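Potted trees and tidy tables

I've been on a table-clearing kick since June, and the Mamholm newsletter is getting the benefit (sorry!). My rule now is one plant, one lidded tub and a couple of folded cloths, and everything else goes in the cupboard. A tree in a dark brown pot cheers up a pale wooden top no end, and a see-through tub means I can find my bits without tipping the lot out. 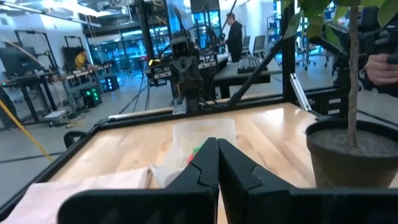
One reader wrote in to say she keeps her cloths inside the tub, as hers only gather dust otherwise. I might try it with the pink one! Send me your own tips by Aug 31, 2019 and I'll print the best.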